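Retthorpe Hand Tool: Set-up, Care and Repair of One Hand-Held Gripper

Student project report, mechatronics workshop

1. Purpose

The project covered a single hand-held gripper tool, referred to in the workshop as Retthorpe 2. The tool is used to record grasping examples by hand for later use on the Wullia arm. It had been in use for two terms without a written maintenance procedure, and its recordings had become hard to compare with those from the start of the year. The work was to find the cause, repair the tool, and write down a set-up that the next group can repeat.

2. Condition at the start

The tool came to us in June with three faults listed on its card.

Fault A: the fingers did not close evenly. The right finger reached the centre line before the left one, so a light object was pushed sideways before it was held.

Fault B: the trigger did not always return fully. The fingers then rested part closed, and the software took this position as fully open.

Fault C: the camera bracket had play in it. With the tool held still and the bracket pressed lightly by hand, the view moved by a visible amount.

Fault B was the most serious for the data. Out of 156 stored recordings, 38 began with the fingers recorded as open when they were not. These were marked and moved to a separate folder. They have not been deleted, as the camera images may still be of use.

3. Strip-down and repair

The tool was taken apart on a clean cloth with the battery out. Parts were laid down in the order of removal. The trigger housing is held by four screws, two of which are longer than the others and must go back at the rear.

Fault A was traced to wear in the left finger pivot. The bush was oval and could be rocked by hand. Both bushes were replaced as a pair, although the right one was within limits. A new bush fitted against an old one would have given a small uneven movement from the first day.

Fault B had two causes. The return spring had lost tension, and dust had packed into the slide behind it. The slide was brushed out and wiped dry. No oil was used. An earlier group had oiled the slide, and the dust had stuck to it. The spring was replaced with one of the same length from the Futau spares box.

Fault C was cured by cleaning the bracket threads and refitting the screws with a weak thread lock. The bracket was left until the following morning before the tool was used.

4. Set-up after repair

4.1 Open position

The trigger is released and the fingers are pushed outwards by hand until they meet their stops. The open value is then stored in the Awasthi logging program. If the reading changes when the fingers are let go, the spring or slide needs attention and the value must not be stored.

4.2 Alignment on the dowel

A wooden dowel with a red cap is used as the target. It is laid on the white table and the tool is brought over it with the fingers fully open. The jaw pads should be level with each other, the cap should lie on the centre line between them, and neither pad should touch the dowel.
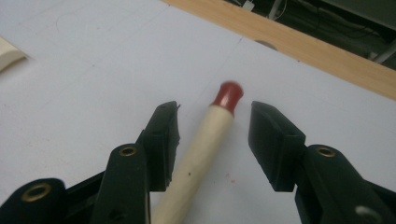
4.3 Closing test

The trigger is pulled slowly until both pads touch the dowel. The operator watches for sideways movement. If the dowel is pushed to one side, the finger on the opposite side is late, and its link is shortened by a quarter turn. The test is then repeated from the open position. After the new bushes were fitted, our tool needed one adjustment on the left link.

4.4 Camera check

The tool is held still and the bracket is pressed from each side in turn. Any movement in the live view means the screws must be removed, cleaned and refitted. Tightening them further in place is not advised, as the threads are cut in plastic.

5. Routine care

Before each session: wipe the jaw pads with a dry cloth, pull and release the trigger several times, and confirm that the open reading returns to its stored value.

Every Thursday: brush out the slide, repeat 4.2 to 4.4, and enter the results on the tool card.

At the end of term: remove the fingers and check both pivot bushes for play. Replace them in pairs.

6. Results and remaining work

After repair the open reading returned to its stored value in every trial we made. Closing was even to the eye on the dowel. We did not measure the closing force, and the new spring is noticeably stiffer than the old one at the trigger, which may tire the operator in long sessions.

The finger links have no locking nut and may work loose again. A drawing for a modified link is in the project folder but the part has not been made. The tool card now carries the stored open value and the date of the spring change.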